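Cerkwood Periodicals Index

Version 3 of the index to small-press and trade periodicals held by the Cerkwood reading room. The data is plain CSV in UTF-8. Start with issues.csv if you only want to know what exists.

What is in it

The index covers 80 titles and 3,000 issues. Most are print trade monthlies, bookbinding newsletters, type foundry bulletins, and the house magazines that paper mills used to send to their customers. A smaller group are zines and poetry quarterlies that came in with the Waweru gift. One row in issues.csv is one physical issue. Double issues get one row, with both numbers in the issue_no field separated by a slash.

Articles are indexed for 14 of the titles. For everything else we have the masthead, the cover line where there is one, and the page count. Article indexing is slow work and we do it in the order people ask for it.

Files

titles.csv — one row per periodical. Title, earlier and later titles, place of publication, publisher as printed, frequency.
issues.csv — one row per issue. Links to titles.csv by title_id.
articles.csv — one row per article, for the indexed titles only. Links to issues.csv by issue_id.
people.csv — editors, contributors, and illustrators, with name variants.
notes.txt — running notes on odd cases, newest first. Not tidy.

Fields that need explaining

date_printed is what the issue says on its cover or masthead, copied as is. "Spring" stays "Spring." "Midsummer number" stays that way too.

date_sort is our guess at a sortable year and month. Seasons are mapped to March, June, September, and December. If the issue has no date at all, we work from postal notices and advertisements, and date_basis says "inferred." Please don't cite date_sort as a publication date.

condition is a single letter. A is complete and sound, B is complete with damage, C is missing pages, and D is a cover or fragment only. Ott Kuusk graded everything except the Waweru titles, which were graded earlier by the donor on a different scale and converted. Expect the Bs in that group to be generous.

page_count includes covers only when the covers are numbered. This differs from version 1, where covers were always counted. The old counts are kept in page_count_v1 so that older spreadsheets can still be matched.

publisher is copied from the issue. Stirklow appears as Stirklow, Stirklow Press, and Stirklow & Sons, and we have left all of them alone. Use publisher_id if you want them grouped.

How it was made

Issues were entered by hand from the shelf, not from earlier card files. The card files were checked afterward and disagreed with the shelf in a fair number of places; where they did, the shelf won and the card reading went into notes.txt. Pendo Ondieki entered the trade monthlies and Cristóbal Escobar did the foundry bulletins and most of the zines. Names in people.csv were merged by Trí Hồ, who kept initials-only contributors separate unless an issue spelled the name out somewhere.

Titles in languages other than English are given as printed, with diacritics. There are no translated titles.

Known problems

Nine issues of the Porkeck Bulletin carry the wrong volume number on the cover. We record the printed number and put the correct one in volume_corrected.

Some supplements were bound into the wrong issue before they reached us. They are listed under the issue they are bound in, with a note.

Advertisements are not indexed. Book reviews are indexed under the reviewer, and under the author of the book only when the review has its own heading. Short notices lumped together on a "Books Received" page get one row.

Spreadsheet programs like to turn issue numbers such as 3/4 into dates. Import issue_no as text.

Changes in version 3

Added people.csv — contributor names used to sit in articles.csv as free text.
Split frequency into frequency_stated and frequency_actual. Many quarterlies were quarterlies in name only.
Removed the shelf_height column, which was only ever filled in for one bay.

Use and corrections

The index may be copied and reused for any purpose with credit to the Cerkwood Periodicals Index. This covers the index only. The periodicals themselves are a mixed bag as far as copyright goes, and we can't clear permissions for you.

Corrections go to Emmanuel Nyanda at the reading room desk. Give the issue_id and, if you have a copy in hand, say what is printed on it and on which page. Fixes are collected and go out with the next version. 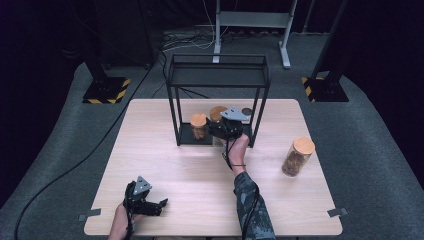 Black metal rack with lidded glass jars, on a light wooden table.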